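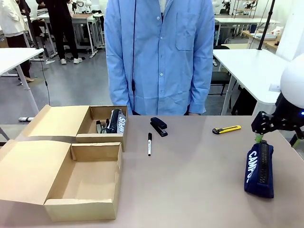

Load-in at the Jomlow, side door, 4 p.m. This is the walkthrough sheet we use before any band plays the back room, with my comments left in so that whoever does it next month can see what I was fussing over. Please go slowly the first time, even if the drummer is already asking where to put things. The merch corner comes first on the route, and what I'm hoping for there is a table with things set out in a loose row and the cardboard box open where the seller can reach it, flap folded back flat like the one in the photo. A cable that hangs down to the tabletop is fine by me as long as it's out of the way of elbows, but please follow it to the other end and see where it goes.

1. Merch corner clear of the fire exit: OK
Comment: The Arellano folks like to creep toward the door as the night goes on (I would too, that's where the people are!), so check again after the opener.

2. Exit signs lit, both doors open fully: OK
Comment: Left door sticks a little in October when it's damp. Give it a good shove and write down how it went.

3. Stage edge taped, front and sides: NEEDS WORK
Comment: Tape is lifting by the bass amp. I put down a fresh strip, but it won't last past the second set if anybody jumps, and this is a jumping kind of band, bless them.

4. Power strips: OK
Comment: One strip per wall outlet, never one plugged into another. The old Wemton amp gets its own outlet, always. It hums for a while when you turn it on and then settles down.

5. Head count limit posted at the door: OK
Comment: 149 with the chairs stacked, 90 with the chairs out. We have the chairs out tonight.

6. Sound level at the desk: CHECK AGAIN AT 9 P.M.
Comment: There's a bowl of earplugs on the bar and it was getting low, so I topped it up.

7. Soft cases and gig bags
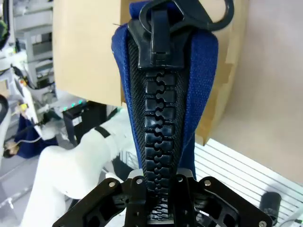 Comment: Every bag gets closed before it goes on the Rollero rack, and that means closed all the way, because a pedal falling from the top shelf is no joke. Tug the slider and look along the teeth as you go. Big chunky ones like those on the blue fabric here are easy to check by eye, and a looped pull is a kindness to cold fingers at the end of the night. If a zipper is skipping teeth, the bag rides on the bottom shelf and you tell the owner.

8. Mic stands and stage stairs: OK
Comment: Second stand has a loose foot, tightened. Handrail feels solid.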